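September, bench 2, late afternoon

Got the rain sensor talking to the wiper relay today! It's the Zullico board again, the cheap one with the comb traces, and I nearly gave up on it last week. The trick was a bigger pull-up and reading it through the averaging loop we wrote for the Nyaga fog lamp job (still on the shared drive, file name is a mess, sorry).

Dry glass reads 574 on the ADC, rock steady. One drop from the pipette and it falls so fast you can watch the plot dive. I love this thing.

Settings as of now:
threshold: two readings in a row below dry
hold time: 3,000 ms before the relay lets go
supply: 5 V off the buck converter, NOT the dash socket (noisy, see Pondale notes)

The relay chattered with the hold any shorter. Added a flyback diode across the coil too, which I should have done on day one.
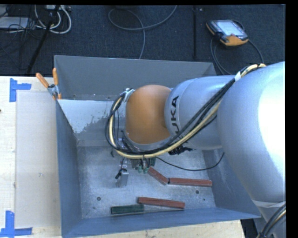 Next up is sealing the back of the board. I want to try neutral-cure silicone first, then the potting stuff from Prastetholm if that peels. Connector stays outside the blob this time so we can swap boards. Need more heat shrink, the small size, and somebody please put the good crimper back in drawer two.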